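Storing candlesticks and tins on a butcher-block top without marking it

Posted by Soledad Ocampo

I have a butcher-block table, striped light and darker wood, oiled once in December. On it I keep gold-colored candlesticks, a few small metal cans with lids and a black perforated shelf. The tall candlestick is a Bralletti and cost me 135, so I'd like to keep it nice too. Last month I found a gray ring in the wood, the size of a can. Should everything go up on the shelf, or is it enough to put something under each piece? 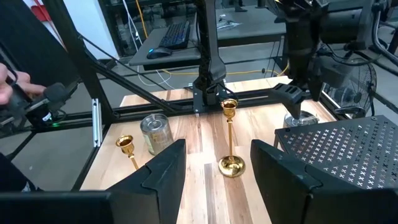
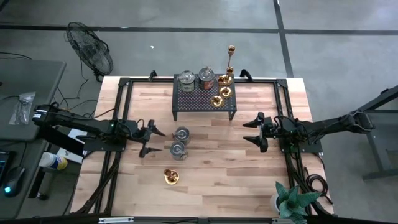 Jayson Agbayani
Gray rings are usually damp metal reacting with the wood. Sand lightly with the grain, wipe off the dust, oil again and leave it overnight. Then stick felt pads under the candlesticks. Cans are worse - the rim at the bottom holds water, so dry them before you put them down. I would keep the cans on the shelf and the candlesticks wherever you like.

Sushil Pathak
Felt pads, yes. Check the feet of the shelf as well, mine scratched the top.

Leonie Rüegg
I wouldn't sand first. Try lemon juice on a cloth for a few minutes, rinse, let it dry and see what is left. Wax from the candles comes off with a plastic card once it is hard.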